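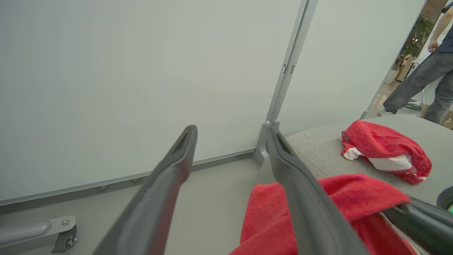
Ticket: Right gripper opens by itself during two-arm pass
Site: Durningate, soft goods cell
Product: Leline two-arm unit, Prurkham control software
Opened by: Tayla Ellery
Priority: High
Status: Closed, one follow-up open

Fault as reported

The unit picks clothing off the sofa and puts it in the basket. If the piece is bunched up, the program brings both grippers together, passes it from one to the other, then lowers it. During the pass the right gripper opens without being told to. The left one keeps its hold. The arm carries on with the motion as if the piece were still in both grippers, and the run stops at the basket check.

Six drops on Tuesday, all on the right side. The event log gives code 348 each time, "grip command stale". There is no overcurrent entry and no temperature warning. The green light on the right actuator stays on throughout, so an operator standing beside the cell has no sign that anything is wrong until the gripper lets go.

I have set this to High because of the opening. A gripper that loses its command should stay as it is. The cell handles clothing and a drop does no harm, but the same software runs elsewhere with heavier parts.

Already tried on site, no change:

Restarted the controller and both arms.
Ran the gripper homing routine twice.
Reduced pass speed to half.
Swapped the red garment for a towel.

Cell layout

Partition panels on the back and left sides, on castered feet. Sofa to the right. The basket stands in front of the robot between the arms, with a plastic liner in it. The layout has been the same since the cell was commissioned, except that the sofa was moved closer to the robot in October so the right arm could reach the far end of the seat.

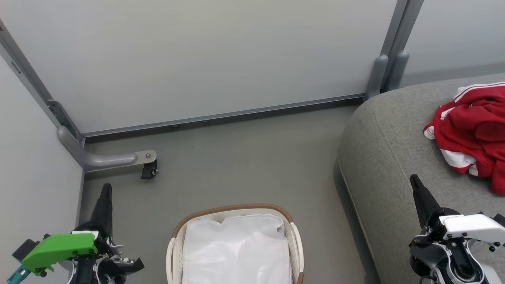

Cell from above, basket at the front between the arms, sofa to the right.

Vendor first response

Vasseur support asked for the event log, the parameter file and the arm positions at each drop. All three uploaded. They suggested a worn finger pad. I checked the pads on both grippers against the spare set and found no difference. With the arm parked, the right gripper holds a test piece for as long as it is left there.

That points away from the gripper itself. I then went through the arm positions. Every drop falls in the same stretch of the motion, when the right arm has come across to the middle and the wrist is turning towards the left gripper. Nothing has ever dropped while the arm was over the seat.

Test 1: swap actuators

Swapped the left and right actuator modules, leaving cables and fingers where they were. The fault stayed on the right. Modules returned to their original sides.

Test 2: slow pass, logging on

Ran the pass at the lowest speed the program allows with full gripper logging. The log shows the right gripper answering normally, then a gap, then code 348, then the opening. After the opening it starts answering again with no reset. The left gripper has no gaps in the whole file.

Test 3: hold at the meeting point

Stopped the program with the grippers together on the red garment and left it there. No fault with the arm still. With the right wrist turned slowly by hand control, the gap came back at the same angle on every attempt. Lifting the cable clear of the sofa by hand while turning the wrist made it go away. Letting the cable lie on the fabric again brought it back.

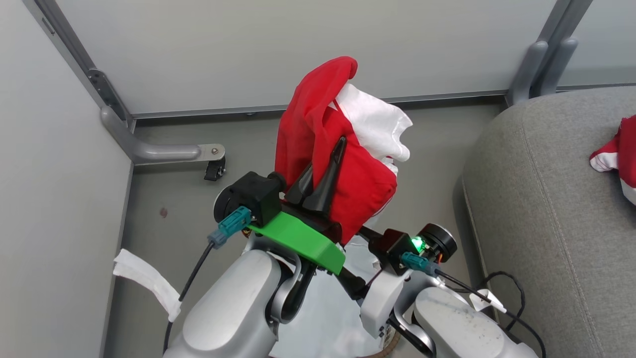
Ulises Núñez: I agree with the cable, but please treat it as two faults. The cable causes the lost messages. The opening is a setting. On your parameter file the stale command limit is 900 milliseconds and the action on expiry is "release". It should be "hold" for any cell that passes an item between arms. Check whether the left side has the same value — it probably does, and you have not seen it because that cable is fine. Also, do not raise the limit to get rid of the drops. It will only hide them.

Tayla Ellery: Confirmed, the left side is also set to "release". Neither value was changed here. The site file carries the values it was delivered with.

Cause

1. The cable to the right gripper drags on the sofa as the wrist turns. The pull is taken at the connector, and the plug shifts enough to break contact for longer than the limit. The cable had enough slack before the sofa was moved.

2. The action on expiry was set to "release" on both grippers.

Work done

Isolated the arm before touching the plug. Removed the right cable, inspected it and fitted the spare. The old cable has a faint bend mark behind the plug, and the contacts are clean. It has been tagged and kept.

Rerouted the new cable with a longer loop at the wrist and a second tie below the elbow, so the pull goes to the tie before it reaches the plug. Moved the sofa back by the width of one hand.

Changed the action on expiry to "hold" on both sides. Unplugged each gripper in turn with a test piece in it. Both stayed closed and the program stopped with code 348 on screen.

Last check was the right gripper close in beside the sofa arm, watching the log while it opened and closed at low speed. No gaps.

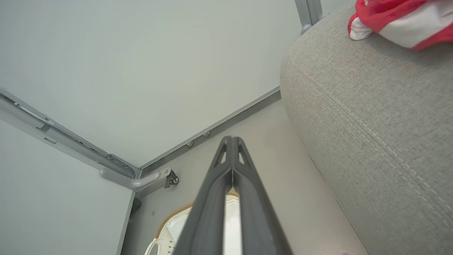
Result

Ran the full program for the rest of the shift with the original red garment and the towel. No drops and no 348 entries. Far end of the seat is now just out of reach with the sofa moved back. Production has accepted this for the time being.

Open items

Vasseur to say whether "release" is the delivered value on other Leline units. Ulises Núñez has this.

Mark the sofa position on the floor. Tayla Ellery, before the next cell clean.

Ask for an on-screen warning when a gripper misses messages but has not yet reached the limit. Sent to Vasseur as a feature request, no reply so far.

Order a replacement for the spare cable.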